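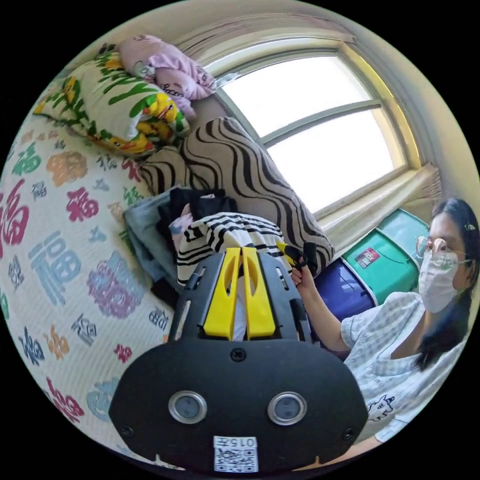
Residence Halls: Linen, Bedding and Storage for the Summer Term

The Housing Office has completed its review of room furnishings in the Mottram and Pusov buildings. The arrangements set out in this item apply to all residents of the Zernville campus who will remain in their rooms through the summer term, and to those moving in during June.

Bedding

Residents may continue to use their own quilts, blankets and pillowcases. The review found that most residents prefer to do so, and the Office sees no reason to require plain or matching sets. Printed quilts are welcome, including those sent from home for holidays and family occasions. A quilt covered in the character "福," meaning good fortune, is as suitable for a residence bed in June as it is at the New Year.

Each bed is supplied with a mattress cover and one pillow. The mattress cover must stay on the bed at all times and will be exchanged at the linen room on the ground floor of Mottram. Exchange hours are 4 p.m. to 6 p.m. Personal items should not be placed in the exchange bins. In the spring term 27 personal pillowcases were recovered from the bins, and several remain unclaimed. They may be collected from the linen room on presentation of a room key.

Light blankets may be kept folded on the pillow or at the foot of the bed during the day. Heavy winter bedding should be stored by the end of June. Residents who do not have space for it may request a sealed storage bag from the Office at no charge. Bags must be labeled with the resident's name, building and room number. Bedding should be fully dry when it is packed.

Storage boxes

Plastic boxes with lids remain the recommended form of storage in all rooms. They may be stacked beside the bed or along the wall, provided that the stack does not reach above the window sill and that the window can be opened without moving it. Cardboard cartons should be emptied and taken to the recycling area in the Pusov courtyard within one week of arrival.

A limited supply of boxes will be offered through the residence store. The Office has ordered 300 from Zileck, in two sizes, and each resident may reserve up to 4. Reservations open at 12 noon on the first day of the term and should be made in person. Boxes left behind by departing residents will be cleaned and offered first to new arrivals.

Windows and curtains

Curtains in both buildings will be laundered in place order, beginning with the upper floors of Pusov. Residents will receive a notice under the door before staff enter the room. Please clear the area under the window beforehand and tie back or gather any curtain that hangs close to stored belongings. Residents may not remove the rails or attach hooks to the window frame.

Questions about this item may be addressed to Pauline Whitlock, Housing Office, Mottram building, Room 12. Requests for additional pillows on medical grounds should be made in writing to the same office.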